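Storing Everyday Plates

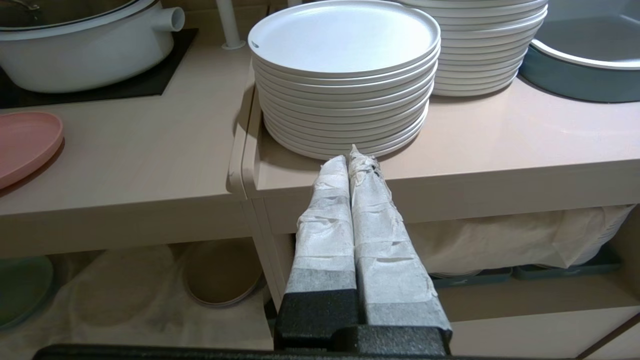 White plates in two stacks on an upper shelf.

Keep plates of one size together, largest at the bottom if you must mix. Slip a paper towel between any with a hand-painted glaze. Put the stack where you can lift it with both hands — waist to shoulder height is best.

Wash and dry the shelf every 2 months. Rotate clean plates to the bottom so the same six don't get all the wear. Chipped ones go under flowerpots.

Tip sent in by Laurinda Rebelo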